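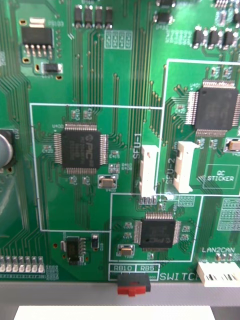
Section 4. Plugging in the boards

If you've followed me through Section 3 you'll have the Warkemance out of its bag, a clear patch of table, and a bundle of leads that looks far worse than it is. I've now wired up quite a few of these for the repair room, and the same little muddles catch people every time (me included, the first two times!), so I've written this section the way I'd talk you through it if I were standing next to you.

Allow yourself a quiet half hour. Have a mug of something ready, but keep it on a different table.

4.1 What you'll want to hand

The board and its grey tray
The Ellska lead set, still tied in its bundles
A wrist strap with a clip
A 3 mm flat screwdriver
A small torch
A roll of paper tape and a pen
The pink checklist from the lid of the Fundel box

The lead set has two long leads in it, one of 1040 mm and one of 900 mm, and they look identical when they're coiled up. Don't go by eye. Each has a paper flag near one end with the length on it, and if a flag has dropped off, get the tape measure out before you do anything else. I once put the short one where the long one goes and then spent an age wondering why the lid wouldn't close.

CAUTION: Everything in this section is done with the mains lead out of the wall. Switched off at the socket isn't good enough. Pull the plug and lay it on the table where you can see it.

4.2 Finding your way about

Before you pick up a single lead, spend a minute just looking. The printing on the board is white and pretty small, and it helps to know where things are before your hands are full.

1. Clip on the wrist strap and fasten the other end to bare metal.

2. Find the labels SFU-1 and SFU-2. Both are printed sideways, running up the left of a white connector, so you'll need to tip your head. They're the two people swap most often. I say the number out loud as I plug each one in, and I don't care who hears me.

3. Find the little box printed QC STICKER. It may or may not have a sticker in it. An empty box doesn't mean you've got a dud; go by the test slip in the Fundel box, and write the number from the slip on your checklist.

4. Shine the torch along the pins of the big square black chips. You're looking for fluff, hairs and stray bits of wire. A dry, soft brush will shift most things. Please don't blow on them. We all do it, and it leaves spit on the board.

Note: Yasmine Hegazy, who checked this guide for me, likes to put a scrap of paper tape next to each socket with the step number on it. I thought it was fussy until I tried it. If this is your first board, do what Yasmine does.

4.3 Fitting the leads

Work from the back towards the front. If you start at the front you'll end up reaching over leads you've already fitted, and your sleeve will have one out before you've noticed.

1. Lay the leads out in the order they're listed on the checklist, with the flags facing up.

2. Start with the network lead. It goes into the metal jack and clicks. Give it a light tug afterwards, and if it comes back out, it wasn't in.

3. Next, the main power lead. This one goes into the large white connector with two rows of square holes. It's stiff. Hold the board steady with your free hand on its edge, never on the parts, and push evenly until it sits flat all the way along. A plug that's gone in at one end and is standing proud at the other is the fault I see most.

4. Now the small leads. Take them one at a time and match the key on the plug to the gap in the socket.

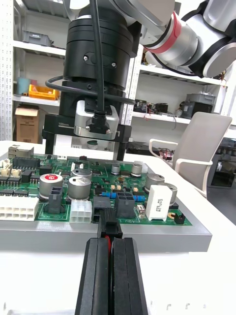
5. Hold each small plug by its body and keep the wires out of it. I know they make a lovely handle, but the crimps inside are tiny and a good pull will have one halfway out, where it'll still look perfectly all right and not work. Offer the plug up square to the pins, wait until you can feel it's lined up, then push.

6. If it won't go, stop. Take it away, look at the pins with the torch and try again. A bent pin can usually be coaxed straight with the flat of the screwdriver if you go gently. A pin that's been bent twice tends to snap.

7. Tick each lead off as it goes in. Do it then and there, not in a batch at the end, or you'll be ticking from memory and memory is generous.

CAUTION: Keep your fingers off the tall silver capacitors. If the board has been powered at any time today they can hold a charge after the plug's been pulled. I leave mine alone for the length of a cup of tea.

CAUTION: The white ceramic resistor gets hot in use. Never lay a lead across it, even one that's only resting there while you sort something else out.

4.4 Sorting the loose wires

This is the bit I enjoy, and I realise I may be alone in that. By now the plugs are in and you've got wires going off in every direction. They'll work like that, but they'll snag, so let's tidy them before we go on.

1. Start with the red wire. Follow it with a finger from one end to the other and check it isn't pulled tight anywhere. It should have a bit of give in it.

2. Do the same with green, then yellow. The yellow wire in the Ellska set is thinner than the others and is easily nipped under something, so look at it twice.

3. Leave 100 mm of slack before your first tie. You'll want it the day you have to lift the board out again.

4. Put the ties on loosely to begin with. Get all of them in place, step back, see whether you like the look of it, and only then snug them up.

5. Trim the tails flush. A tie cut at an angle leaves a point that'll have the skin off your knuckles.

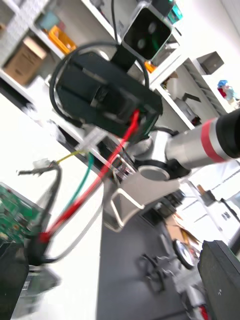
Fig. 4c. Red, green and yellow wires before tying, with the light grey cable looping beneath the red.

Grey cables I tie separately. You can run them in with the coloured wires if you're short of ties, but it makes a fat, stubborn bundle and you'll curse it later on.

Note: Nelu Crăciun uses strips of cloth tape in place of ties and has done for years. It's kinder to thin wire and you can undo it with your fingers. The only thing against it is that it goes gummy in a hot room, and our workshop in August is a very hot room. If yours stays cool, go with Nelu's way.

4.5 Before you go on to power

Run through these with the checklist in your hand.

1. Every lead ticked, and no plugs left dangling. The Ellska set does include a spare two-way lead, so one left over in the bag is fine. Two isn't.

2. SFU-1 and SFU-2 the right way round. Yes, again.

3. No wire trapped under the edge of the tray. Lift each corner a little and look.

4. No tie ends, screws or snippets on the board. Count your screws back into the lid. Tipping the tray up and listening for a rattle works surprisingly well!

5. Wrist strap off and put away, or you'll stand up and take the whole lot with you.

If you're stopping for the day, drape the Avram dust cover over the tray and leave the checklist on top with your initials against the last step you finished. Whoever picks it up next (quite possibly you, having forgotten everything) starts from there.

If a plug doesn't match anything on the checklist, don't try it in a few sockets to see where it fits. Several of them are near enough the same size to go in the wrong place with a bit of force. Put it to one side, turn to the lead table in Section 9 and look it up by the number on its flag.

Once everything's ticked, go on to Section 5, First power-up. You'll need the mains lead and the meter for that, and you can put the torch back in the drawer.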